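The Golldale season has now closed, and it seems right to record a few impressions of it while they are fresh. The final concert was given by the Matos Quartet, with Elżbieta Kaczorowski as guest soprano, before an audience of nearly 1000. It was the largest attendance the hall has had for chamber music since I began writing these notes.

The programme opened with a suite which the printed booklet dates to 1709. I have heard it taken much faster. The quartet allowed the slow movements their full length, and the second violin in particular was given room that other groups do not always grant.

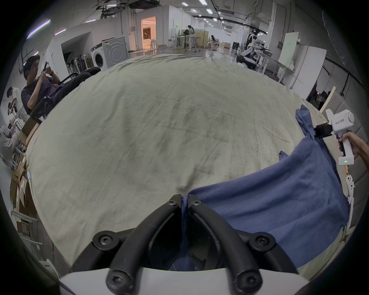
After the interval came five songs by Réjean Fortin, who was present and took a brief bow. They are short pieces, set low in the voice, and Ms Kaczorowski sang them from memory. The third was repeated at the end of the evening by general request.

I should record one reservation. The hall's heating remained audible throughout the quieter songs, as it did in September - a matter on which several readers have already written to the management. A reply is still awaited.
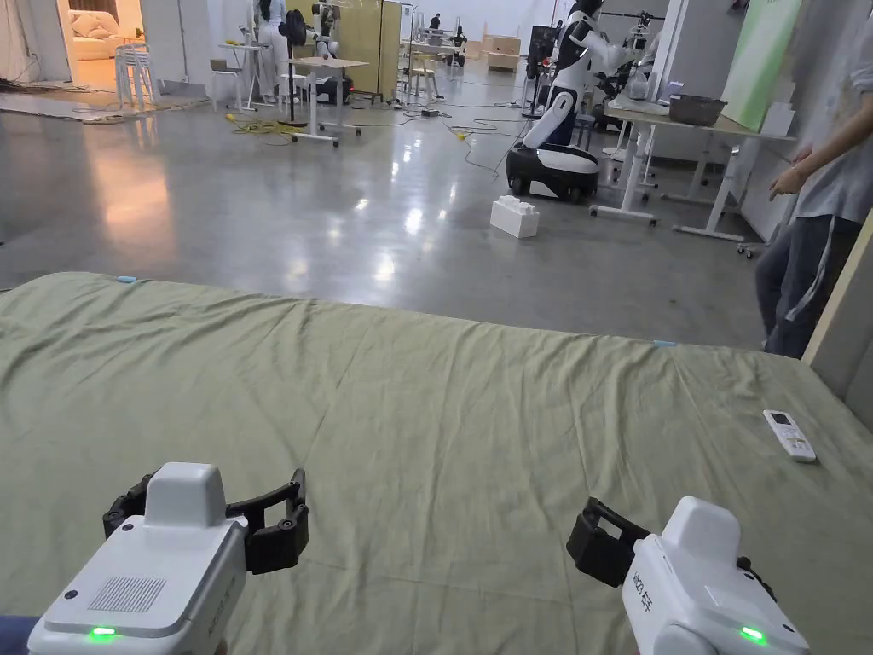 Readers have also asked about recordings. The Lillon label intends to issue the songs in the spring, together with the earlier cycle that Mr Fortin wrote for Grullia, the women's choir. I have been sent the running order but have not yet heard any of the music, and so will offer no opinion at present. 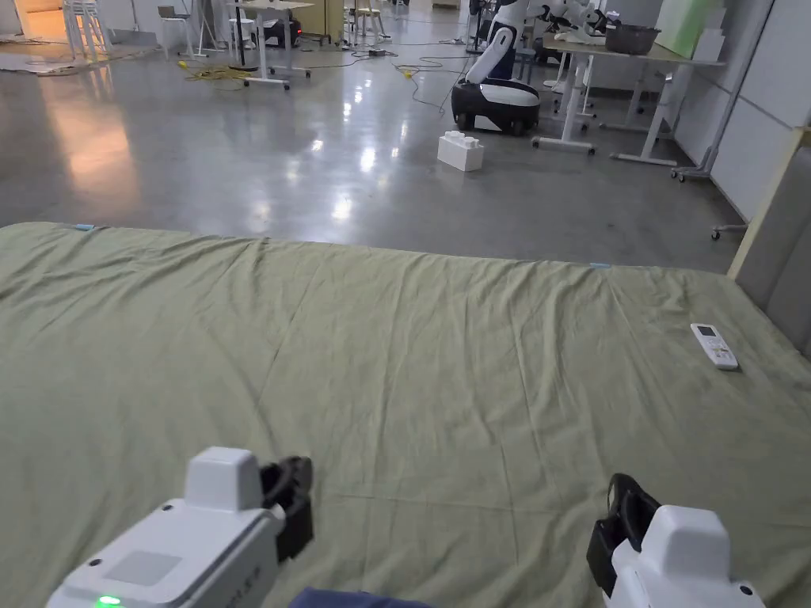

*Concert Notes - No. 8, page 5*

Subscribers to the next series are reminded that seats in the side gallery will no longer be numbered. Doors will open at seven in the evening and latecomers will be admitted between works only. Those who held gallery places this year may transfer to the stalls at the same price, provided that they write to the box office before the new booklet is printed.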